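Looking after shared tools: notes for the Saturday talk
Saturday, July 26, 2025
Speaker: Abenezer Abera

Slide 1. Title
Say hello. Mention the fire door and the toilets. Questions at the end, except for anything about borrowing rules, which Getachew is taking after lunch.

Slide 2. Where we started
Lencho opened in May with 57 hand tools and a borrowed cupboard. We now have 322 items on the list. Most are small: chisels, planes, trowels, secateurs, clamps. The cupboard went back long ago. Members pay when they join and borrow as often as they like.

Slide 3. What goes wrong
Rust is the main one. Then loose handles, then blunt edges. Missing parts come a long way after that. People expect me to say theft here. We have lost two items, and one of those came back in the post.

Slide 4. Rust
Tools come back damp from gardens and get put away damp. Ask people to wipe the blade before it goes in the bag. A dry rag is enough for most things. For steel that will sit over winter, use a thin coat of oil and wrap it in paper. Don't use plastic bags — they hold the wet in.
Pass round the two trowels now, the cleaned one first.

Slide 5. Handles
Ash is fine for nearly everything. Linseed oil twice a year, rubbed in by hand, left overnight. If the head moves at all, the tool comes off the shelf until someone has put a new wedge in. Getachew Negussie did a batch of spades this way and has the leftover wedges if anyone wants to look at them in the break.

Slide 6. Labels
We tried paper tags, then paint, then stamped metal discs. Discs won. Number only, no name. The number matches the line in the Driker list, and the list says what it is and when it was last checked. Paint wears off where the hand goes.

Slide 7. Storage
Edges covered, heavy things low, nothing hung above head height. Long tools stand upright in a rack. Small metal parts go in open bins so people can see what is there. Old bins do the job perfectly well. Scratches and stains don't matter, but check the seams and tape over anything sharp.

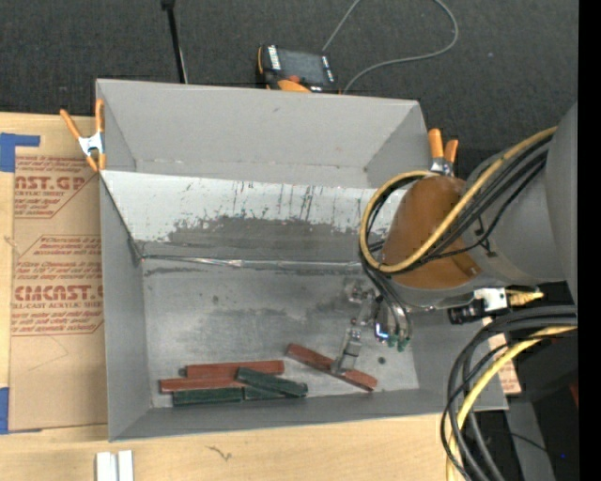 Slide 7: Open metal bin, with silver tape along the seam at the floor.

Slide 8. Costs
Up to 300 pounds a year on oil, rags, wedges and stones. Sharpening is the part that takes time, so we do it in one go, on a bench day. Skip this slide if we are running late.

Slide 9. Questions
Someone will ask about power tools. We don't lend them yet. Rornis does, and their form is on the back table.
Thank Zumarus for the room. Collect both trowels.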